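Tables and Tableware: A Gallery from the Wunstead Study Rooms

Wunstead Center for Domestic Design
Gallery updated 27 September 2024

The Wunstead Center maintains a collection of everyday tables and tableware for use by students, visiting researchers, and members of the public. The collection is housed at Derbridge and is open for supervised study during the academic year. The selection on this page was made by Chepkoech Kirui, Curator of Household Objects, and follows the order of the study rooms from the entrance to the garden side of the building.

Captions are kept short. Full catalog entries, including dimensions and makers where these are recorded, may be requested from the reading desk.

Room 1: The Long Table

The long table seats 20 and came to the Center with the Dristden bequest. Its top was refinished before the room opened and is now used for group teaching. Visitors are asked to place bags on the floor and to use the felt mats provided.

Room 2: White Table with Rounded Corners

A smooth, matte white top, set with a single round plate in salmon pink. The plate is flat, with a shallow base and a smooth raised rim, and the color leaves a faint warm tint on the white surface just below it. A pale yellow-cream ball-shaped object is at the far right, in the grip of a black hand.

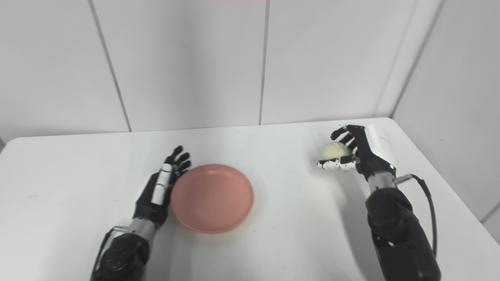

Room 3: Folding and Stacking Tables

Five folding tables are kept in this room, each intended for a small kitchen or a shared apartment. Kenji Dvorak's measured drawings of the hinges hang on the facing wall. The tables may be opened and closed by visitors when a member of staff is present.

Room 4: Plates and Shallow Dishes

The open shelves hold 70 plates, arranged by the depth of the rim. Colored wares are placed at eye level and plain wares below. Krešimir Ristić prepared the shelf labels, which were revised in August to include the Smadi loan.

Room 5: The Reading Table

A small table by the window is reserved for the study of individual objects. Items are brought from storage on request, and no more than two may be handled at one time. Pencils only are permitted in this room.

Visiting and Reproduction

Appointments for the study rooms should be made in writing with Dennis Lukumay, Visitor Services. Groups are asked to give the number of persons attending and the rooms they wish to use.

Images from this page may be reproduced for teaching without charge, provided that the Wunstead Center is credited. Requests for publication should quote gallery reference 2452 and state the title and the intended print run.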